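Plavetti Countertops: Frequently Asked Questions

Do you sell to homeowners or only to contractors?
Both. Homeowners pay the listed price. Contractors with an account at our Ivby or Jikow yard get trade pricing after the first order.

What is the minimum order?
There is no minimum for remnants. For full slabs the minimum is 2, and they don't have to be the same color.

How much does delivery cost?
Delivery is $65 within the county. Outside the county, call for a quote. Orders over $3,000 are delivered free.

Can I pick out my own slab?
Yes. The yard opens at 8:30 a.m. Ask for Hélder Brandão at the front desk and he will walk you back. A slab can be held for five business days with a deposit.
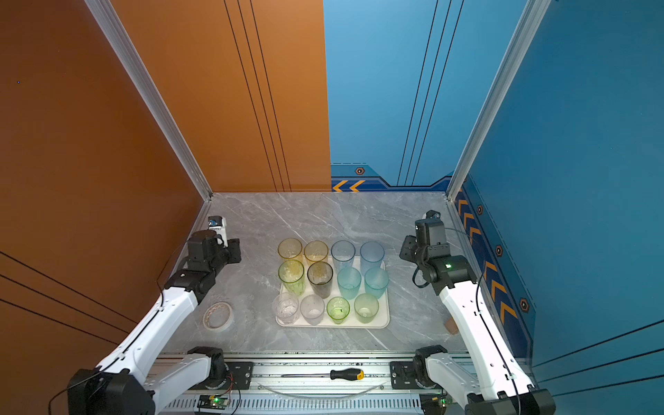 Does marble need to be sealed?
We recommend sealing before first use and once a year after that. Lemon juice, vinegar and wine will etch the surface even when it is sealed, so wipe up spills right away. Clean with warm water and a little dish soap. Do not use bleach or scouring powder.

Who does the installation?
Begović handles all installs. They will call you to set up a measuring visit once your deposit clears. Plumbing hookups are not included.

Are you closed at any time of the year?
The cutting shop closes for the first half of August. The yard stays open for pickups.

Can I return a slab?
Uncut slabs can be returned within 14 days, less the delivery charge. Cut pieces are final sale.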